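Level Designer and Playtesters Wanted for Mukport

Stallard is a small game studio working on Mukport, a 2D platformer set in a harbor town where the water level changes while you play. We are looking for one level designer on a paid contract, and for a group of outside playtesters for the spring test. Both calls are on this page. Please read the part that applies to you before writing to us.

About the game

Mukport is a single-player game for PC. The player is a dock clerk named Osagie who has to deliver 68 parcels before the harbor floods for good. Each level has a high tide and a low tide version of the same map, and the player can switch between them at bell posts. There is no combat in the main levels. Most of the difficulty comes from timing, route planning and carrying things that are awkward to carry.

The first three districts are finished and playable from start to end. The fourth, Plerov, is blocked out in gray boxes and has no final art. The fifth exists as a list of ideas and a map on paper. The movement code is locked, and we don't plan to change jump height or run speed again.

Parcels have weight and balance. A stack of dishes behaves differently from a crate, and a good part of the level design work is deciding which parcel goes with which route. 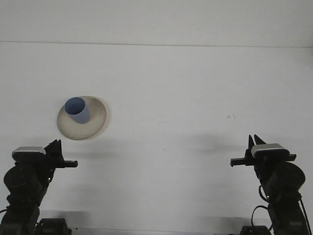
Plate and cup on the tabletop.

Position 1: Level designer (contract, remote)

The contract is for six months, starting in March, at 80 hours a month. You can set your own hours apart from one call on Monday at 10 a.m. Central. There is a chance of an extension if the fifth district goes ahead as planned, but we can't promise that now.

What you will do:

- Take the Plerov district from gray boxes to final layout, 14 levels in all
- Place parcels, bell posts, checkpoints and secrets
- Write a short note for each level saying what it teaches and what it expects the player to know already
- Watch test recordings and revise levels based on what you see
- Work with our artist on which shapes need to read clearly as solid ground
- Fix problems in the older districts when they come up, mostly small ones

What we need from you:

- At least one finished level set that other people have played. A released game, a mod, a custom map pack or a jam entry all count.
- Comfort working in a tile-based editor. Ours is built in-house and takes a few days to learn.
- Clear written English. Most of our discussion happens in text.
- Enough overlap with Central time for the Monday call

Useful but not required:

- Basic scripting. Doors, lifts and tide triggers are set up with simple scripts, and there are plenty of existing ones to copy from.
- Experience with speedrun communities. We keep a timer in the game and we care about how levels play at speed.
- Some practice running playtests

You don't need a degree. You don't need to have worked at a studio before. We don't use unpaid design tests. If you reach the second round, we will ask you to build one small level in our editor and we will pay you for two days of work at the contract rate, whether or not we hire you.

Who you will work with

You will report to Iveta Kolář, our design lead, who built most of the first and second districts. Brijesh Thakur handles the editor and all gameplay code, so requests for new objects or trigger types go to him. We also have one artist and a part-time composer. Everyone works remotely.

Levels are reviewed every two weeks. A review means that Iveta plays your level without any help, records it and sends you the recording with comments. You then decide what to change. If the two of you disagree, the level goes to the playtesters as it is and we look at the results together.
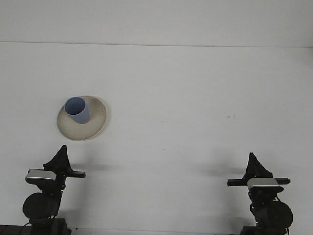 We keep the schedule modest and we do not ask contractors to work nights or weekends. If a level is not ready for a test build, it is left out of that build and goes in the next one.

How to apply for the designer position

Send an email through the contact form on our site with the subject "Plerov level designer". Include:

- A link to playable work, or video if the work can't be played anymore
- A note on what you did yourself if it was a team project
- Half a page on one level from any platformer that you think has a problem, and how you would fix it
- Your monthly or hourly rate
- Your time zone

Please leave out the cover letter. A resume is fine but we look at the levels first. We reply to all applications, usually within three weeks. The position stays open until it is filled, and this page will be updated when it is.

Position 2: Playtesters (spring test)

We are looking for 88 people to play the first three districts at home on their own PCs. The test lasts four weeks. You need to put in at least six hours in total, and you can split them up however you like.

We want a mix of players. A quarter of the places are set aside for people who rarely play platformers or have never finished one. Another group will be people who play with a keyboard only. If you use a remapped controller, a one-handed setup or any other access hardware, please say so on the form, as we have settings that need testing with it.

You must:

- Be 18 or older
- Have a Windows PC from the last eight years or so. A graphics card is not needed.
- Be willing to record your screen for at least two sessions. The build has a recorder that saves the game window only, with no sound from your microphone unless you turn it on.
- Fill in a short form after each district
- Keep the build and any footage to yourself until the test is over

Testers get a free copy of the finished game, their name in the credits if they want it, and a $40 gift card once the last form is in. If you stop partway through, you still get the copy of the game.

In the last test we had 314 bug reports. Most were about parcels getting stuck in lifts. That has been reworked, and we would like people to try hard to break it again. Reports can be as short as one line. The build attaches your position and the last 30 seconds of play when you press F8, so you don't need to describe how you got there.

How to sign up for the test

Use the tester form linked at the bottom of our site. It asks for your age group, your PC details, what you normally play and which input device you use. Places are drawn at random within each group, so there is no advantage in signing up early. If you don't get a place this time you can stay on the list for the next test.

You can apply for both the contract and the test. If you are hired as the designer, your tester place goes to the next person on the list.

Questions about the contract go to Iveta. Questions about the test build, the recorder or PC requirements go to Brijesh. The contact form has a menu where you can pick either one.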